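School club takes up robot teaching

Pupils at Drumden School have started work on their entry for the Westerberg Challenge, a regional contest in which teams teach a robot to do small household jobs. The finals are in July.

The club meets after lessons and has 4 regular members this year, all of them in the sixth form. Their entry is called Garis. It is meant to learn how to clear up after a meal by copying the movements of a person who does the same job with a pair of hand-held grippers. 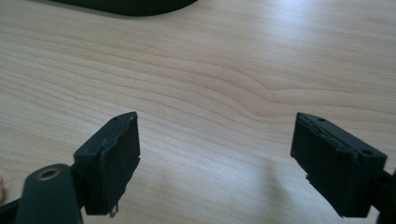 Crescencio Orozco, who teaches design and technology and runs the club, said most of the term had gone on learning to use the tools properly.

"They all wanted to go straight to the robot," he said. "But if your own movements are jerky, the robot's will be too. So we have spent a lot of time picking things up slowly and putting them down again."

Contest rules ask each team to hand in 200 recorded attempts at each of three tasks, making 600 in all. An attempt that goes wrong may be kept, but it has to be marked as a failure in the log. Teams must also write a short report on how they divided the work.
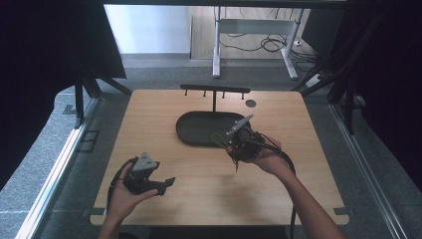 The members take turns at the table and swap when their arms get tired. Whoever is not working the grippers keeps the log or checks the recordings from the session before. Mr Orozco said the checking was the least popular job and that he had drawn up a rota for it.

The club has a grant from Nakholm, an engineering firm in the town, towards parts and travel. Two of its engineers will visit before the Easter break to talk to the pupils about their report.

Drumden entered the contest for the first time last year and finished ninth. The team will show Garis to parents at the school's open evening, which starts at 6pm in the main hall. Pupils in Year 11 who would like to join the club next term should speak to Mr Orozco.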